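Keeping a Small Kitchen Table Clear (and Clean)

Posted 23 April 2023

My kitchen table is where everything lands. Mail, keys, half a bag of onions, the screwdriver I swore I'd put back. We moved into this apartment in September a few years ago and the kitchen has exactly one decent work surface, so the table is the prep counter, the desk, the dining room and the place where the sewing machine comes out. I've gotten pretty good at keeping it usable, mostly by messing it up in every possible way first, and people keep asking me what I clean it with, so I'm finally putting it all in one place.

Wiping it down

Start dry! I used to go straight in with a wet cloth and all I did was turn crumbs into paste and push the paste around. Now I brush everything off into my hand or a dustpan first (an old pastry brush is great for this, the wide flat kind), and then I go over it with a cloth that's damp, well wrung out, with one small drop of dish soap on it. Then a second cloth with plain water. Then a dry towel. It sounds like a lot but it takes less time than finding the remote.

The plain water pass is the one people skip. If your table feels faintly tacky even though you wipe it every single day, that's probably soap sitting there from the last twenty wipes. Go over it twice with warm water and dry it and see if it feels different. Mine did, and I felt pretty silly about the fancy spray I'd been buying.

I keep 6 cloths for the table and nothing else. They're cut from an old bath towel, hemmed badly by me, and they go in the wash when they've been used once. No fabric softener, it makes them smear.

Stuck-on stuff

Dried oatmeal, pancake syrup, glue from a school project: lay a wet warm cloth on top and walk away for 10 minutes. Really walk away. When you come back most of it wipes up, and what's left will come off with the edge of an old plastic card. I've got a Wurnico scraper that came in a pack with some grout tools and I like it fine, but an expired library card does the same job.

For sticker residue I rub in a bit of cooking oil, wait, and wipe it off with soapy water. Try it somewhere you can't see first if your table is unfinished wood, because oil will darken it. Same goes for peanut butter, which my mother uses and which works, but then you have peanut butter on the table.

Crayon comes off most smooth surfaces with a little baking soda on a damp cloth. Go gently. Baking soda is still a scrub, and on anything glossy it can leave a dull patch that shows up every afternoon when the sun comes in low. Ask me how I found that out. (Next to the window, about the size of a saucer, covered by the fruit bowl ever since.)

Ink is hit or miss. Rubbing alcohol on a cotton swab got ballpoint off my table and did nothing at all for the permanent marker. It can also take the finish right off varnished or shellacked wood, so if your table is old or came from your grandmother, leave the alcohol in the cabinet.

Rings and heat marks

White rings on finished wood are usually moisture caught in the finish, and a fresh one will often fade if you leave it alone overnight. If it's still there in the morning I lay a dry cotton T-shirt over it and go over that with a barely warm iron, no steam, a few seconds at a time, lifting to check. I've saved two end tables this way. Dark rings are a different animal, the water has gone into the wood, and I've never gotten one out without sanding.

Trivets live on the table at my house, not in a drawer. If they're in a drawer I don't use them. I have two cork ones from Stota that have gone brown around the edges and a folded dish towel for emergencies.

Spills, or the things that tip over

I knock over cups. So does everybody who eats here. What helped the most was moving drinks to the back of the place setting, behind the plate and a little to the right, where an elbow doesn't sweep across them. We also switched to short, wide cups for every day. The tall narrow tumblers looked lovely and went over if you so much as reached for the salt. I gave them away and kept one for paintbrushes.

If you're buying, pick the cup up empty and put it down again. You want some weight in the bottom. The Lacerda ones I bought for the patio are light as a feather and the wind takes them, and then you're chasing a cup across the yard with a burger in your other hand.

When something does go over, dam it first! Throw a towel down on the side where it's heading for the edge, and only then mop up the middle. The table can wait, the chair cushion can't. After milk or juice, wipe the underside of the table edge too. It creeps under there and dries and you'll wonder for a week where the smell is coming from.

Cups with ridges and flat-sided patterns are prettier than plain ones but they hold on to grime in the creases. I soak mine in warm water with a spoonful of white vinegar, then go along the lines with a soft toothbrush. Leave the vinegar out for anything metal or with a painted pattern and just use soap.

Keeping stuff off it in the first place

My rule is that the table gets cleared before I start cooking, even if clearing means shoving everything into one basket. I have a Darora basket on the shelf by the door and that's the dumping ground. Once it's full I have to go through it, and I complain the whole time. Mail gets opened standing up over the recycling. Chargers don't get to live on the table at all. That one took some negotiating.

If you have a big table and a small household, try setting up only one end of it and leaving the rest bare. I was doing the opposite, spreading out because I could, and then eating dinner with my plate balanced between a laptop and a stack of coupons. Now the end nearest the stove is for food and the other end can be a project, one project, and it gets packed up before the next one comes out.

A tray helps too. Salt, pepper, napkins, hot sauce, all on one tray, and when it's time to wipe you lift one thing instead of nine. I put little felt dots under mine so it doesn't scratch. They fall off eventually and need replacing, so buy more than you think.

Pale tables

A few of you wrote in after my last post asking if a white or light gray table is a terrible idea. I don't think so! Crumbs show less than you'd expect and dark rings are easier to catch before they set. What does show is tea, turmeric and newspaper ink. For tea I use a paste of baking soda and water, left on for a few minutes and wiped off without scrubbing. For turmeric, wipe fast, and if you've missed your moment, sunlight will fade a lot of it over a week or so on some surfaces. Newspaper ink comes up with plain dish soap as long as nobody's leaned on it.

Skip bleach unless the maker says it's all right. It yellowed the edge of a laminate shelf of mine and there was no going back.

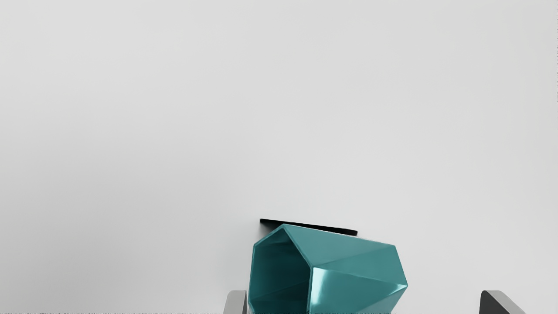
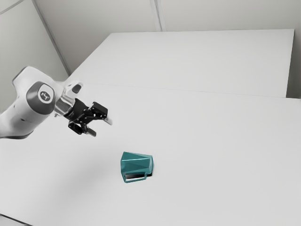
Pale tabletops, with a teal cup on its side in the first picture.

One more that I almost forgot: if your table wobbles, fix that before you fix anything else. Half my spills stopped when I stuck a slice of wine cork under the short leg. Cut it thin, try it, cut another one if you have to, and put a dab of wood glue on it once you're happy. Don't use folded cardboard, it squashes down and you'll be back under there with a flashlight by the end of the month.

Next time I want to do cutting boards, so send me your questions about those, especially if you've got one that smells like garlic and you've tried the lemon thing already.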